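Print this ticket | E-mail this ticket

Ticket 2829: Teal T-shirts twisting at the side seam, won't fold square

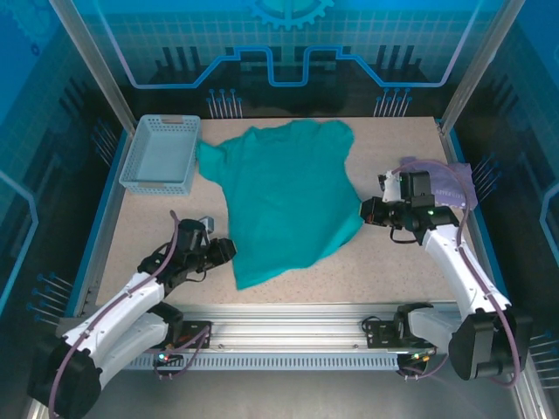 Teal tee on the table, crumpled. Basket at upper left.

Status: Closed
Product: Valau crew neck T-shirt, teal, adult sizes
Site: Brivdale laundry and folding room
Opened by: Hidayah Jugah
Assigned to: Maarten Lambrechts, Altbridge garment support

Hidayah Jugah, 9:10 am
We wash and fold staff shirts for the Harahap centres. The teal ones have started coming back to the table twisted. When you lay one out flat with the shoulders level, the left side seam runs around to the front and ends up near the middle of the hem. If you line up the side seams instead, the shoulders go crooked and the neck pulls over to one side. Either way the finished fold is a lopsided bundle that won't stack.

The navy and grey shirts from the same supplier are fine. It is only the teal. We started using them in February and they were all right for the first few washes.

What I would like to know is whether this is our washing or the shirts, and what to do with the ones we have. They are going out to the centres looking unironed and I have had two complaints.

Maarten Lambrechts, 10:25 am
Thanks for the details. Twisting at the side seam is usually called torque or spirality. It can come from the fabric, from the way the panels were cut, or from heat and tumbling bringing out a twist that was already in the yarn. Can you please send me:

- wash program and temperature
- dryer program and how long the shirts sit in the drum afterwards
- the lot number, printed on the back of the care label
- how far the seam has moved at the hem on a few shirts

To measure the last one, lay the shirt face up with both shoulder seams level and don't pull the hem straight. Put a ruler along the hem and measure from where the side fold is to where the side seam is.

Hidayah Jugah, 11:40 am
Wash is the warm colours program, 40 degrees, full spin. Dryer is on high until the sensor stops it. Shirts can sit in the dryer up to an hour if the table is busy. Then they get tipped out and folded.

Lot number on the teal ones is 1512. I looked at a stack and there is also a lot 2000 in the same colour. I hadn't noticed there were two.

Measured at the hem:

Lot 1512, size M: 6 cm
Lot 1512, size M: 5.5 cm
Lot 1512, size L: 7 cm
Lot 2000, size M: 1 cm
Lot 2000, size L: 1.5 cm

All of these have been through the same machines. I can't say they have all had the same number of washes because we don't track that by shirt.

Maarten Lambrechts, 1:05 pm
That is a clear difference between the lots. One or two centimetres is normal for a jersey T-shirt. Six or seven is not, and no wash program will take it out completely. The high dryer setting will be making it worse though, and sitting in a hot drum sets the creases, so there are two things to fix here.

Please try the following with a small load of lot 1512 and a few lot 2000 mixed in.

1. Turn the shirts inside out before washing. Cold wash, colours program, medium spin.
2. Don't fill the drum past two-thirds. Shirts that are packed tight wind around each other and come out roped.
3. Take them out when the washer finishes. Hold each one by the shoulders, give it one hard shake, and turn it right side out.
4. Dryer on low. Stop it when the hems and collars are still slightly damp.
5. Lay flat straight away and smooth from the neck down with your palms. Ease the side seam back toward the edge while there is still some damp in it. Don't drag it.
6. Leave flat for ten minutes, then fold.

Measure again once they are fully dry.

Hidayah Jugah, 1:20 pm
We don't have room to leave shirts flat for ten minutes each. It is one table.

Maarten Lambrechts, 1:30 pm
They can lie on top of each other for the ten minutes. Up to five or six deep is fine as long as each one is smoothed before the next goes on. For the test just do what fits.

Hidayah Jugah, 4:15 pm
Test load done. Results at the hem, dry:

Lot 1512, size M: 4 cm
Lot 1512, size M: 4 cm
Lot 1512, size L: 5.5 cm
Lot 2000, size M: 0.5 cm
Lot 2000, size L: 1 cm

Better but the 1512 shirts are still off. The creasing is much improved on all of them. The sleeves lie down now, where before they were curling back on themselves and we had to pull each one out by hand.

The other problem is still the fold. Our standard fold starts from the side seams and it doesn't work on these. Is there another way to do it? I still have to get them out the door until something is decided.

Maarten Lambrechts, 4:40 pm
Yes. Ignore the side seams and work from the neck and shoulders. Those are the parts people see in a stack and they haven't moved.

1. Lay the shirt face down, neck away from you. Match the two shoulder points so they are level.
2. Smooth the body down from the shoulders and let the hem fall where it wants to. It will be on an angle.
3. Fold one side in from the middle of the shoulder, in a straight line down. Use a board or a piece of card as a guide if you have one. Lay the sleeve back along the fold.
4. Same on the other side.
5. Turn the hem up by a hand's width, enough to hide the angle. Press that flat.
6. Fold the bottom half up to just below the collar and turn the shirt over.

The crooked hem ends up inside. The stack should be square from the front. It will be a bit thicker on one side, so turn every second shirt around when you stack them.

Please also keep the lots separate from now on. You will want to know which is which if they are going back.

Hidayah Jugah, 8:50 am, next day
Tried the fold on the morning load. It works. The card helped, we cut one from a box lid. The first few were slow but it is near enough the same time as the old fold now. I have had to remind people to start from the shoulders.

Turning every second shirt does stop the stack leaning.

For keeping the lots separate, we are putting 1512 in its own basket as it is sorted. The baskets with the open grid sides are good for this because you can see what is in them without tipping them out. Labels go on the rim.

One question. Some of the shirts have a faint darker line along the fold. Is that dye coming off, or wear?

Maarten Lambrechts, 9:30 am
Could be either, or only a crease. Dampen the line with a cloth and press lightly on the inside of the shirt with a warm iron. If it goes, it was a crease. If it stays, rub a damp white cloth on it. Colour on the cloth means loose dye. A line that stays with nothing on the cloth is wear along the fold, which you get when shirts are always folded in exactly the same place.

Hidayah Jugah, 10:15 am
Pressed three. The line went on all three. Nothing on the cloth.

Maarten Lambrechts, 10:20 am
Good, creases only. The low dryer setting should stop most of that.

On the lot: I have passed your measurements to Valau with the lot number and asked for replacement of 1512. They will want a count by size, and two shirts posted to them, one worn and washed, one unused if you still have any. Please don't iron or stretch the washed one before you send it. Fold it loosely and put it in a plain bag with the ticket number on a slip of paper.

Hidayah Jugah, 2:00 pm
Counted. 38 in total: 6 small, 17 medium, 11 large, 4 extra large. There was one unused medium in the cupboard, still in its bag. Both shirts have gone in the afternoon mail.

I have changed the wash sheet on the wall to cold and low dryer for all the coloured tees. Whites stay as they were.

Maarten Lambrechts, 11:15 am, following week
Valau have received both shirts and measured them. They got 6 cm on the washed one. They washed the unused one themselves and it moved 4.5 cm after the first cycle, so they accept it is the fabric. Replacements for all 38 will come from a later lot. You can keep using the 1512 shirts until they arrive. They don't want them back.

Hidayah Jugah, 11:50 am
Thank you. That suits us. The old ones can go for cleaning rags after that.

Maarten Lambrechts, 3:35 pm
Replacements shown as delivered this morning. Please wash a few before they go out and let me know the hem measurement.

Hidayah Jugah, 9:05 am, next day
Washed six on the new settings. All between 0.5 and 1 cm. Back on the ordinary fold for those. Okay to close.

Resolution
Fabric fault in lot 1512, made worse by high dryer heat. Lot replaced by supplier. Site changed to cold wash, low dryer and prompt removal for coloured T-shirts. Shoulder-line fold to be used for any shirt with more than 3 cm of movement at the hem.

Ticket closed by Maarten Lambrechts.

Print this ticket | E-mail this ticket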